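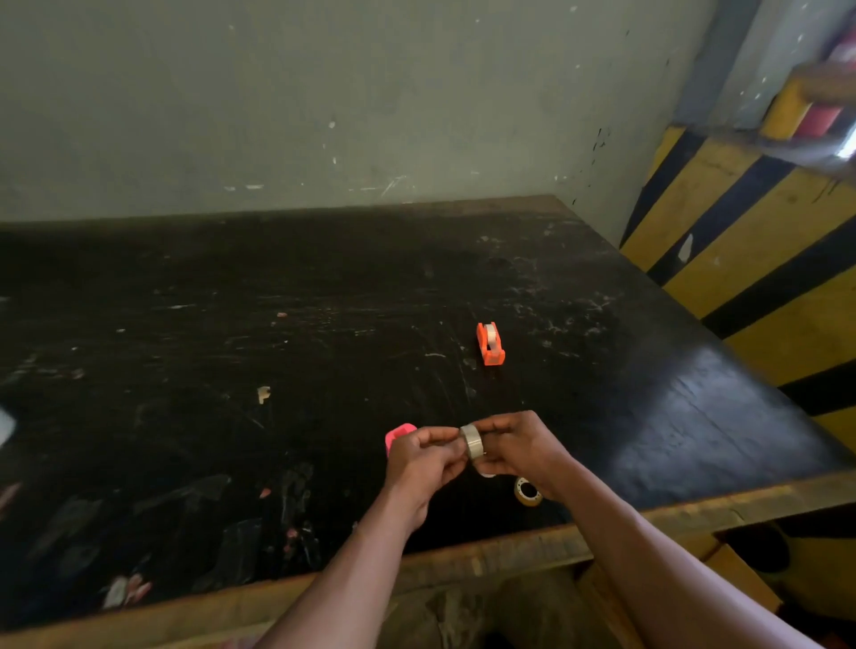

4.2 Labelling the role of each hand

The policy described in Section 3 needs to know, at every step, what each hand is for. We use four role labels: hold, work, carry and idle. A hand is labelled hold when it keeps an object still for the other hand, and work when it changes the state of an object, for example by peeling, pulling, pressing a part into place or turning it. Carry covers any movement of an object from one place to another with no change to the object itself. Everything else is idle, including a hand that is moving through free space towards its next grasp.

Labels are given per hand and are independent of each other. Both hands can therefore be labelled work at the same time, and this happens more often than we had planned for. In an early version of the scheme we allowed only one working hand, on the assumption that people split a task into a steady hand and a busy hand. Róisín Hanrahan labelled the first recordings under that rule and found long stretches where the choice was arbitrary. When a person looks for the free end of a roll of tape, for instance, the two hands may take turns to rotate it and to pick at the edge, and the switch between them is too quick to mark in a useful way. We dropped the rule and relabelled those recordings from the start.

The set used in this section contains 49 recordings of the dispenser loading task. Each one covers a full attempt, from the first contact with a roll or a dispenser to the moment both hands leave the finished item. Attempts in which the person gave up were kept if the last grasp could be seen, and the final part was labelled idle. We did not trim pauses. An earlier set, recorded for the Urkell project, had been trimmed before it reached us, and the policy trained on it tended to begin a pull before the holding hand had settled.

Labelling was done in Plustus, our own annotation tool, which shows the head view with a separate timeline under it for each hand. The annotator marks the boundary between two roles and the tool fills in the frames on either side. Boundaries were placed at first contact and at release. Where contact was hidden by the hand itself, the annotator used the first frame in which the object moved with the fingers. Sinéad Dunne wrote the guide and checked every recording once after it had been labelled, without seeing the name of the annotator.

4.3 Hold and work on the same object
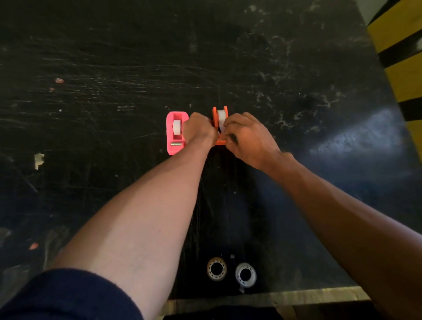
The hardest cases for the guide were those in which both hands were on one object and only one of them was meant to move it. A holding hand is seldom still. It gives a little under the pull of the other hand and then pushes back, and if we look at hand speed alone the two are easy to confuse. We therefore asked annotators to judge the role from the direction of the force they would expect, using the posture of the fingers as the main cue. Figure 4 is a typical instance: the left hand presses down on the top edge of the orange dispenser with the fingers curled over its front, and is labelled hold, while the right hand has its fingers pinched together at the front of the roll in that dispenser and is labelled work. The left hand also overlaps the right side of the pink dispenser in this view. That overlap has no bearing on the label, but it matters for the object assignment described below, as the hand mask touches two objects of the same type.

Object assignment links each role to the thing being held or worked on. We first run the segmentation model on the head view and take the object whose mask shares the longest border with the hand mask. This fails when two dispensers stand side by side, and it fails in the same way when a spare roll lies close to the wrist. To correct it we use the motion of the object over a short window after contact, with a window length of up to three seconds. If the candidate object does not move at all in that window and a neighbour does, the assignment is switched. If neither moves, the assignment is passed to an annotator. Colour helped a good deal in this task, and we expect the correction to be needed more often with dispensers of a single colour.

Scraps on the worktable caused a different problem. Small pieces of tape and torn paper were sometimes picked up by the segmentation model as objects, and a hand passing over them was given a false carry label by the automatic pre-labelling step. We did not ask for the table to be cleaned between attempts. The worktops in the Hayes workshop, where the Porar arms will be run, are no tidier, and we preferred to deal with the scraps in the labels. A minimum mask area removed most of them. The threshold was set by hand and would need to be set again if the height of the camera changed.

Reflections on the tabletop were less trouble than we had feared. They altered the edge of the hand mask in places, mostly on the forearm, and the forearm is not used in the assignment step.

4.4 Agreement between annotators

To measure agreement, 19 of the recordings were labelled a second time by a different person. We compared the two sets of labels frame by frame for each hand. Disagreement was concentrated near role boundaries, as one would expect when a boundary may be placed a few frames early or late. Away from the boundaries, the most common confusion was between hold and work. It occurred mainly while a roll was being handled in the air between both hands, before it had been fitted. Confusion between carry and work was less common, and most of it came from a single reading of the guide in which seating a roll in the dispenser was treated as the end of the carry. We have since added a line to the guide stating that work begins when the roll touches the dispenser.

Idle was the most stable label. The exception was a hand resting on the table close to an object, which one annotator had marked as hold if the object was within reach of the fingers. These segments were corrected to idle in the final set.

We did not merge the two sets of labels. For the recordings that were labelled twice, training uses the first set, after Dunne's check, and the second set is used only for the comparison above. Frames in which the two sets disagree were left in the training data, with no change to their weight in the loss. We tested masking them out in March, and the effect on the policy is reported together with the other ablations in Section 6.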